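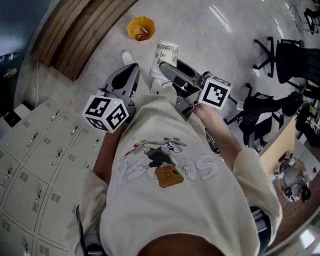 *A paper cup on the floor by the lockers, with the yellow bin a little further on.*

Shu-fen Hsueh has looked after the locker room at the Pekley sports hall for 14 years. She starts before the first badminton group and goes round again after the last one. When we met on a weekday morning she had already been through the place once and was on her second pot of tea.

"Cups are most of it," she says. "Paper cups, then socks, then hair ties. People put a cup down by their feet while they tie their shoes, and they get up and go."

The hall takes up to 200 people on a busy evening. They all pass through the same room, with its beige metal lockers, grey floor and curved slatted bench. Hsueh likes the bench, though she did not at first.

"I thought a curved one would be a nuisance to sweep round. It's fine. You follow it along. The slats are the trouble, small things drop through and you have to get down and look."

The yellow bin was her idea. The old bins were tall grey ones from Roltard and stood by the door, where they were mostly used by people on their way in. She asked the manager, Tzu-hsuan Tse, for something small that could sit out on the floor.

Tse was not keen. "I said someone would kick it over," he says. "Someone did, the first week. But the floor was better, I could see that, so we kept it."

It is a little eight-sided thing and it fills quickly. Hsueh empties it before it gets to the top, as a full bin is treated as a shelf and things are stood next to it instead. Cups go in last if she can manage it, one inside another, so they take up less room. Any with drink left in them are tipped down the sink first.

I asked if she minded picking up after adults.

"I used to. My knees mind more than I do." She thinks about it. "The children are better than the parents, if you want to know. They've been told at school."

The lockers are the other half of the job. There are 127 of them, and on the last day of each month the doors are opened and the vents wiped out with a dry brush. Anything left inside is bagged, labelled with the locker number and kept behind the desk. Shoes are kept longest. Tse says they once had a good racket for a year before its owner came back for it.

A new floor is planned for November, in the same grey. Hsueh has asked for the bench to be lifted out while the work is done, so she can get at the wall behind it.

"I've been waiting for that," she says. "I know there's at least one sock."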